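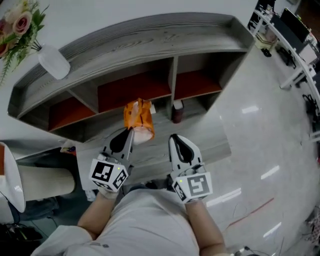

Slide 1: What you get for your money

Morning, all. I'm Paula Cârstea, I look after equipment at Cluluvport, and I've spent 28 days with the Trarent hand-held gripper kit so that you don't have to. Some of you will want to anyway. Leave it up while people find seats.

Say early on: we paid for the kit. Jivis, who make it, have seen these notes and asked me to change one word. I haven't.

The basic idea, for those from the purchasing side. You hold a gripper in each hand and do a job. The kit records it, and the recording goes towards teaching a robot the same job. No robot in the room, so no robot to repair. Point at the cubes by the wrists: the black-and-white patterns are how the software works out where each hand is. Green light on each one. We will come back to the green light.

Slide 2: The tidying job

We picked tidying because it's dull and everyone has an opinion about it. Pick up a thing, put it on a shelf or take it off. The orange crumpled item on the slide is typical. Soft packaging has no proper edges and changes shape as soon as you look at it, and the two black pads in each gripper have to hold on to it all the same.

They did well. Better than I did with the cups on day one. Over our trial we logged 58 tidying runs in the final week and threw away 9. Six of those were my fault and I'd like that minuted.

(Pause. Hưng will probably say seven.)

Slide 3: Things I liked

It was out of the case and recording before lunch, and I'm not a quick reader of manuals. The curved finger gets into an open shelf without knocking the divider, mostly. Renu Yadav did a full afternoon and complained only about the coffee.

You can work in an ordinary room. Desk, chairs, things on the floor. Jivis talk in the brochure about "lived-in spaces", and I can confirm that we have one.

Slide 4: Things I didn't

The green light. It means the gripper has power. It does not mean the gripper is recording. I learned this at the end of a very good morning. There is a separate message on the tablet, in small grey letters, and I suggest you read it.

The marker cubes must stay in view of the camera. Reach too far under something and you lose a hand, as far as the software is concerned. It then guesses. Its guesses are bold.

Weight. Fine for ten minutes. After an hour you start to hold your elbows in like a chicken. Giang Tôn made a rota, and the rota helped.

The support line. Friendly, closes early.

Slide 5: Price and the rival

The kit is 2000 for the pair, case included, tablet not included. I asked why the tablet wasn't included and was told it was "a flexible offer".

Khổng sell something similar with a lighter handle and a proper recording light, and I'd have liked to put both side by side today. Theirs hasn't arrived. Josiane Rey has been promised it in April and is keeping the emails.

Slide 6: Would I buy it again?

Yes, one pair, for a team of two or three who can swap over. I wouldn't buy a second pair until they fix the light. If you only want to see whether a job can be recorded at all, ask Jivis for the fortnight's hire. It's on the back page of the price list, in the same small grey letters.

Questions next. If anyone asks about battery life, hand over to Hưng, he kept the spreadsheet. Pass the grippers round during questions and get both of them back before the break.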